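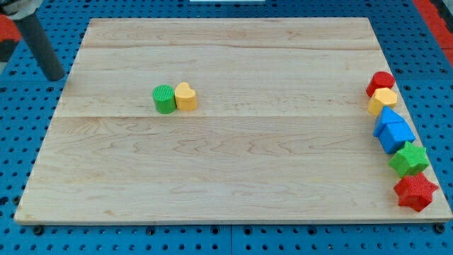
October, Dizon open day at Brundwood. Got there before 10:00, left after lunch. Bukola Dauda came with me and drove back. Writing this up the same evening while I still remember which claims went with which table.

Main hall first. Mostly banners. The talk said "general manipulation" a lot and never said what the failure rate was. I asked afterward and was told 100 attempts a day "on a good day," which answers a different question. Bukola asked who resets the parts between attempts and got a shorter reply: a person does.

The station worth the trip was the tabletop pushing one. Arm with a plain round-tipped rod on it, no fingers, so everything has to be shoved into place. Eight plastic shapes, two each of red, yellow, blue and green, on a pale wooden board. You type a sentence and the arm is meant to act on it. Unnur Grímsdóttir was running the table and was patient with us.

What I want to know before anyone at Midcombe gets excited:

How much of it is the wording? Their sheet had 50 suggested sentences. Fine, but we wanted our own. "Put the yellow heart by the green cylinder" is easy to parse. I wanted to try "tidy up the right side" and was steered back to the sheet.

How much does the starting layout matter? Six of the shapes were lined up along the right edge of the board and pretty much everything we saw asked for happened over on the left, with a lot of bare wood in between. That's a kind layout. I'd want the pieces mixed up in the middle, where pushing one means bumping another.

What happens near the edge? The red star was sitting right by the near corner. A rod can't pull. Unnur agreed it can only come around the far side of a piece and push it back in, and said they'd rather not ask it to do that in front of visitors. Good answer, I thought. Wrote it down.

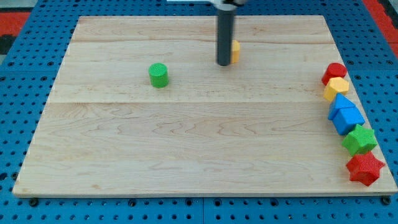
Notebook 8, p. 1609

(Yes, running page number across all the notebooks. Leave it.)

The rod comes down close to the wood. I asked how they set the height and whether the joins between planks ever catch the tip. Unnur said they check the height in the morning and don't adjust it again. I'd like to see that after a month of use.

Also asked about round pieces. A cylinder pushed off center wants to spin or slide away from the tip, a flat-sided piece less so. No numbers offered for one against the other. Bukola thinks they have them and don't like them. I think they never split the results by shape — we do the same thing with the Avell rig, so I can't be too smug.

To do:
Email Unnur for the trial logs, failures included.
Bukola to write 8 sentences of our own, none from their sheet.
Ask whether we can go back on an ordinary working day.
Parking receipt is in the front pocket, needs to go in with the mileage.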